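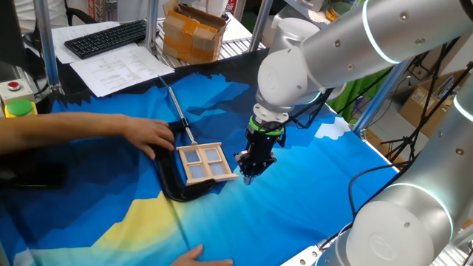

모집·구인 > 공연/공예 > 단기 참여

인쇄하기 | 이메일로 보내기

탁상극 소품 같이 만들 분 찾아요 (나무 창틀, 천 배경, 손이 많이 가는 일!)

안녕하세요, 작은 탁상극을 만드는 팀 파나틱(Panatik)에서 소품이랑 무대 천을 맡고 있는 사람입니다. 공고문을 제가 쓰게 됐는데 이런 글은 영 서툴러서 그냥 평소 말하듯이 쓸게요. 딱딱한 공고를 기대하셨다면 죄송하고요, 급한 분은 맨 아래 지원 방법만 보셔도 됩니다.

저희가 지금 준비하는 작품 제목은 〈마주렉(Mazurek)〉이에요. 산 너머 마을에 사는 창문 고치는 사람 이야기인데, 배우가 따로 없고 탁자 하나가 곧 무대입니다. 관객은 탁자에 바짝 붙어 앉아서 봐요. 그래서 소품이 엉성하면 바로 들킵니다. 멀리서 보면 그럴싸한 무대 그림, 그런 게 안 통해요. 창틀 모서리에 본드가 삐져나온 것까지 다 보이거든요. (첫 시연 때 앞줄에 앉은 꼬마가 그걸 손가락으로 콕 집어서 저 진짜 부끄러웠어요.)

지난 5월부터 탁자 위 작업을 시작했는데 생각보다 만들 게 많더라고요. 대본이 바뀔 때마다 창문이 늘어납니다. 그래서 같이 만들어 주실 분을 7명 모시려고 해요.

■ 무슨 일을 하나요

제일 많이 하게 될 일은 창틀 만들기예요. 밝은색 나무 막대를 잘라서 네 칸짜리 네모난 창을 짭니다. 설명은 한 줄인데 막상 해 보면 가운데 십자가 자꾸 틀어져요. 저도 처음에는 마름모를 잔뜩 만들었습니다. 칸은 비워 두어서 뒤에 깔린 천 색이 그대로 비치게 하는데, 파란 천 위에 올리면 창 안에 하늘이 들어온 것처럼 보여서 저는 이 순간이 제일 좋아요!

그다음이 천이에요. 탁자를 통째로 덮는 파란 풍경 천이 무대 바닥이자 배경입니다. 짙은 남색 산, 그 아래로 층층이 밝아지는 파랑, 연노랑이 조금, 그리고 흰 구름도 있어요. 공연 중에 천이 밀리면 산이 비뚤어지니까 주름 펴고, 자리 잡고, 다시 펴고, 이걸 정말 자주 합니다. 다림질 좋아하시는 분이면 저희랑 금방 친해지실 거예요. 장면에 따라 천을 접거나 당겨서 골짜기를 만들기도 해서, 어디를 접어야 산이 안 망가지는지 같이 찾아보려고 합니다.

세 번째는 자리 잡기인데, 저희끼리는 그냥 '누르기'라고 불러요. 가느다란 금속 막대를 작은 집게로 잡고, 휘는 검은 받침을 탁자 위에 대고, 소품이 어느 각도로 놓여야 예쁜지 보는 작업이에요. 한 사람이 손바닥으로 꾹 누르고 있으면 다른 사람이 창문을 이리저리 돌려 봅니다. 창이 정면을 보고 있으면 이상하게 심심해요. 살짝 비스듬해야 누가 방금 열어 놓은 집 같아 보입니다. 이 각도 하나 가지고 한참 싸우는 팀이니까 미리 알고 오세요, 하하.

바느질이나 종이 작업도 조금 있습니다. 대본에 편지가 나오고, 빨랫줄도 나오고, 아직 결정 못 한 물고기도 나와요. 물고기를 천으로 할지 종이로 할지 의견 있으신 분은 지원서에 꼭 써 주세요. 저는 천 쪽입니다.

■ 이런 분이면 좋겠어요

전공은 안 봅니다. 무대미술 하신 분도 좋고, 집에서 미니어처 만드시는 분도 좋고, 그냥 손으로 뭘 만지작거리는 게 좋은데 요즘 그럴 일이 없었다 하시는 분도 환영이에요. 칼이랑 작은 톱을 쓰기 때문에 성인만 받습니다. 이건 예외가 없어요.

한 가지만 부탁드리자면 손을 가만히 둘 수 있는 분이요. 본드가 마를 때까지 잡고 있어야 하는 일이 정말 많거든요. 성격이 급해도 괜찮습니다, 저도 급해요. 그래도 손만은 참아 주셔야 합니다. 그리고 다른 사람이 탁자 위에서 뭘 맞추고 있을 때는 탁자에 기대지 말아 주세요. 천이 밀려요!

그림을 잘 그릴 필요는 없습니다. 창틀 도안은 실물 크기로 뽑아 드리니까 그 위에 막대를 대고 자르시면 돼요. 바느질은 홈질만 할 줄 아시면 충분하고, 모르시면 제가 알려 드릴게요.

■ 기간과 장소

기간은 2개월이고, 그 사이에 4번 모여서 같이 작업합니다. 날짜는 참여하실 분들이 정해진 다음에 서로 맞춰서 잡을게요. 모임 사이에는 집에서 창틀을 조금씩 만들어 오시면 되는데, 재료는 첫 모임 때 봉투에 담아 드립니다. 못 만들어 오셔도 혼내지 않아요. 대신 다음 모임에서 제 옆자리에 앉으시게 됩니다.

장소는 저희 작업실 리스턴(Liston)이에요. 엘리베이터가 없고 계단이 좀 가파릅니다. 무릎이 불편하시면 미리 말씀해 주세요, 아래층에서 할 수 있는 재단 일도 있으니까 그쪽으로 나눠 볼게요. 주차는 안 됩니다. 건물 앞에 잠깐 대시면 옆 세탁소 사장님이 나오세요.

공연은 푸소라(Fusora)라는 작은 극장에서 올립니다. 참여하신 분은 본인이랑 같이 오실 한 분까지 초대해 드려요. 본인이 만든 창문이 몇 장면에 나오는지 찾아보는 재미가 있습니다.

■ 드리는 것

모임마다 참여비와 밥값을 드려요. 큰돈은 아니라서 금액은 연락 주시면 먼저 알려 드리고, 듣고 나서 결정하셔도 전혀 서운해하지 않겠습니다. 재료랑 도구는 전부 저희가 준비해요. 손에 익은 칼이나 핀셋이 있으면 가져오셔도 되는데 이름은 꼭 써 두세요. 작업실에 주인 잃은 핀셋이 이미 한가득입니다.

안내책자에는 이름을 넣어 드립니다. 빼 달라고 하시면 빼고요. 공연이 끝나면 만드신 창틀 중에서 마음에 드는 걸 하나 골라 가세요. 단, 주인공 집 창문은 안 됩니다. 그건 제 거예요.

■ 지원 방법

이메일로 짧게 보내 주세요. 정해진 양식은 없고 아래 내용만 있으면 됩니다.

- 성함과 연락처
- 만들어 본 것 아무거나 (사진이 있으면 좋고, 없으면 글로 설명해 주셔도 돼요)
- 오시기 편한 시간대, 낮인지 저녁인지
- 해 보고 싶은 일: 창틀, 천, 누르기, 바느질 중에서
- 물고기: 천 또는 종이

마감은 2018년 7월 14일이고, 그날 밤까지 들어온 메일은 다 읽습니다. 그 뒤에 한 분씩 작업실에서 15분 정해 놓고 만나요. 면접이라고 하면 무섭게 들리는데, 나무 막대 몇 개 드리고 같이 창문을 짜 보면서 이야기하는 자리예요. 예쁘게 못 만드셔도 됩니다. 저는 주로 본드 마르는 동안 어떤 얘기를 하시는지 들어요.

연락은 되신 분, 안 되신 분 모두에게 드립니다. 제가 예전에 답을 못 받고 한참 기다려 본 적이 있어서 이건 꼭 지키려고 해요. 궁금한 점은 메일 제목에 '창문 질문'이라고 써서 보내 주세요. 전화는 톱질할 때 못 받아서 메일이 훨씬 빠릅니다.

파나틱 소품 담당 드림

인쇄하기 | 이메일로 보내기

같은 분류의 다른 글
- 푸소라 하반기 객석 안내 도우미 모집
- 리스턴 작업실 저녁 시간 나눠 쓰실 분
- 〈마주렉〉 대본 낭독회에서 들어 주실 분 찾습니다
- 자투리 천 나눔합니다 (파란색 많음)
- 인형 의상 바느질 단기 구인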